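Bench notebook, September, planning for the second arm station

Kit list day. I've been putting this off because every time I open the spreadsheet it gets longer, but the order window with Drarex shuts at the end of the month and if we miss it we're into the next round, so here goes.

Where we stand. The basket work for Drundance is still going on the one table, and everything else queues behind it. I'd like a second table with its own pair of arms so that whoever is on the basket work doesn't have to pack up each time the Grakadwood people want an afternoon. Packing up is what kills us! Arms parked, cables off, clamps off, then all of it back again, and then somebody has to redo the calibration and it's half past four.

Things I think we need, in the order I'd give them up last:

Spare fingers for the grippers. Guérin sell them in packs of 2 and I've put down several packs. They're the bit that meets the world, so they're the bit that wears, and waiting on the post for a finger is a daft way to lose a week.

Cable. More than I first wrote. I measured along the arm from joint to joint and forgot the slack for the bends (again). Also proper clips this time, please, I'm fed up of tape.

A table. I'd happily have the same again, pale top, nice and wide. The cheap one in the catalogue is a good bit narrower and I don't think two arms and the baskets would get on with each other on it. Worth marking it out on the floor with tape before we commit.

Baskets. Oh, the baskets. The blue ones with the slots are what Drundance use, so blue ones with slots it is. They nest nicely, so storing a lot of them costs us nearly nothing in shelf space, but we only ever seem to have a handful to hand. The supplier does a box of 30 and I'm tempted. I had a go at working out how many we'd get through if we ran stacking and sorting on both tables and came out well under that, but the price per basket drops enough that it feels silly to buy fewer.
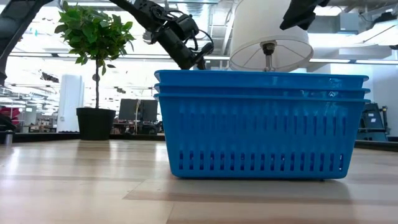

Blue baskets on the table, with an arm over them.

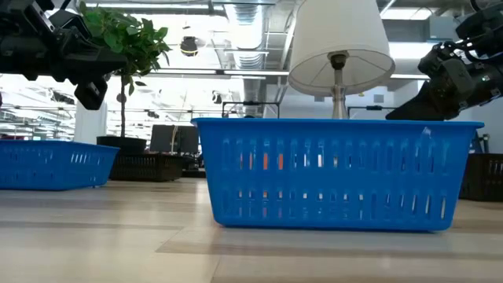

Grakadwood wrote back on the draft list while I was in the middle of this, and they aren't keen on the box at all. Their view is that we'd be stocking up on the cheapest thing on the page and feeling productive about it, and that the money wants to go on a complete spare gripper before anything else. Loose fingers are fine, they said, until it's the wrist that goes, and then you've got a drawer full of fingers and a table doing nothing. They also asked whether two stations really need two of everything, or whether one set of spares could sit between the tables.

Fair, I think. I went and priced the spare gripper and it's 605 on the Guérin sheet, before delivery. Ouch. That's a lot of baskets. But I've been back through the earlier pages of this book and there are more entries moaning about grippers than I remembered writing, so I'm moving it up to the top and knocking the baskets down to whatever they'll sell us singly. One shared set of spares for both tables, in the grey drawers, with a sheet taped to the front so we can see what's been taken. Will people fill the sheet in? We'll see.

Still not sure about lead time. Drarex say 72 hours from order to dispatch for anything in stock, which is lovely, except the page doesn't say which bits are in stock. Need to ring and ask about the arms in particular. If they're on back order then there's no point buying the table yet, it'll only fill up with coats and mugs.

Power, too. I'd clean forgotten power. A second station means another pair of supplies plus the computer, and I don't want that lot on the same extension as everything else. Check what's spare on the wall before anybody drags furniture about, and find out if the building folk need to sign off on a new socket. If they do, that goes at the front of the whole plan, they're never quick.

One more for the list while I think of it: a trolley. Doesn't have to be a good one. Carrying the arms across the room by hand makes me nervous every single time.

To do:
Ring Drarex, arms in stock or not
Ask Guérin if the spare gripper comes with the cable or without
Tape out the table size on the floor
Look at sockets
Send the new list back to Grakadwood with the gripper at the top
Baskets, price for singles

Stopped at ten to six. Spreadsheet is saved in the shared folder as the second version, ignore the first, the cable total in it is wrong.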